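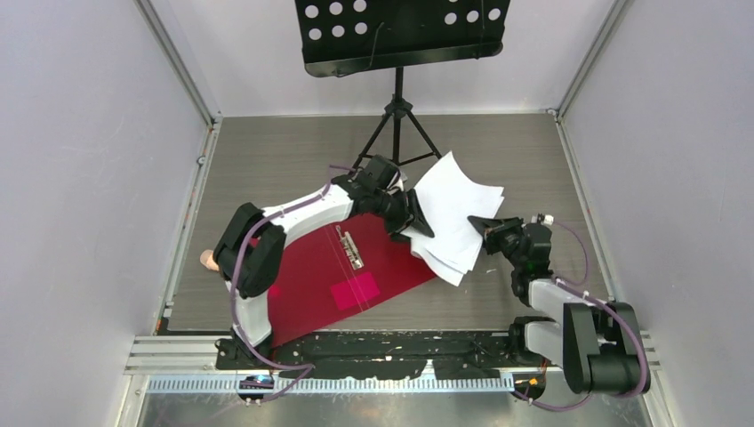

Bringing a class to a robotics open day: what should a school ask for in advance?

Posted in Education and Outreach
June 17, 2020

I coordinate elective programs at a regional secondary school and have been asked to arrange a visit to the autumn open day at Kolleseck, where the Fumanine laboratory demonstrates its two-arm tabletop stations. The date is in October and our group would consist of 39 students, aged 15 and 16, with four members of staff. Most of the students take music or general science. Very few have any background in programming.

The invitation states that visiting groups will see "paper handling and desk tasks" and that the session lasts one hour. It does not state whether students may operate the arms themselves, how close they may stand, or what level of prior knowledge is assumed. Our school requires a written risk assessment before any off-site visit, and I would prefer to send the organizers one complete list of inquiries instead of several messages.

I would be grateful for replies from anyone who has attended such a demonstration or who has hosted one. In particular:

Is it reasonable to ask that the task shown be connected to our students' own subjects? The music department would be pleased if sheet music could be used.

Is one hour sufficient for a group of this size?

What do students of this age usually find difficult to follow?

Jade Inskip

Plulitz

I have hosted school groups at a comparable facility for several years and will take your points in order.

A request for a subject-related task is entirely reasonable and is usually welcomed, provided that it reaches the host early. A music stand and some loose sheets are well suited to a tabletop station. The objects are light, they are familiar to the students, and the task is harder than it appears. Picking up one sheet from a pile is a difficult action for a gripper with two rigid fingers, as the sheets tend to move together or slide away. Placing that sheet upright on the desk of the stand then requires the second arm to cooperate, either by steadying the paper or by taking over one corner. Students who have turned pages during a concert will understand the problem at once. Please ask whether the host would like you to send the materials ahead of the visit. A change of paper weight on the day can alter the results considerably, and operators prefer to practice with the sheets that will be used in front of the audience. Older, slightly creased copies are often easier to grip than new ones.

I would advise against a full group of 39 at one station. The working area is small, and only the first row will see the fingers meet the paper. Divide the group in three and ask the host for a rotation of 15 minutes at each point: the live station, a talk on how the arms are controlled, and a period for inquiries with the engineers. This leaves 15 minutes of your hour for arrival, the safety briefing and movement between rooms. It is a tight schedule – if the host can extend the session, accept the extension.

With regard to difficulty, the mechanical side is rarely a problem. What students misunderstand is who or what is deciding the movement. At some demonstrations a person guides the arms from a second set of controls. At others a learned program runs without guidance. Many open days show both in succession, and unless the presenter announces the change, visitors assume that everything they saw was automatic. Ask the host to state clearly, before each run, which of the two is being shown.

For your risk assessment, I suggest that you request the following in writing:

The minimum distance between visitors and the station while the arms are powered.
The location of the emergency stop and the name of the person responsible for it.
Whether students will be permitted to operate the controls, and under what supervision.
The rules on hair, scarves, lanyards and jewelry.
The policy on photography, including whether the laboratory itself will record the group.
Step-free access from the entrance to the demonstration room.

The fifth item is frequently overlooked. Stations of this kind often have fixed cameras which record each run, and your school may need consent forms if students or their voices could be captured.

Hứa

We attended last year's open day at Kolleseck with a smaller group. It was well organized. The parking is inconvenient for coaches, so please have the driver set down at the lower gate and return later.

Our students were permitted to try the controls, two at a time, but not all of them had a turn and there was some disappointment. If this matters to your group, settle the order before you arrive.

The fee was 590 for a standard group and 785 with the workshop included. I do not know whether this has changed.

Reply from a reader in the Laboratory Hosts group

I agree with most of the first response, with one reservation. I would not ask the host to guarantee that a particular task will be completed. Thin paper is among the less predictable materials, and a run may have to be stopped and started again. In my experience a failed attempt, explained calmly by the operator, holds the attention of a class better than a polished one. Prepare the students for this beforehand. A short exercise in the classroom is helpful: ask them to move a single sheet from a pile to a music stand using only two pencils, one in each hand, while a partner gives spoken directions. Ten minutes is enough.

As for prior knowledge, none is required. It is useful if students arrive knowing the words "joint," "gripper" and "operator," as presenters tend to use them without explanation.

Jade Inskip

Thank you for these replies. I have written to the organizers with the six points listed above and have proposed three groups of 13. The music department will supply a set of retired orchestra parts, to be mailed in September. I have also requested the workshop option, subject to confirmation of the current fee, and will add their answer to this page when it is received.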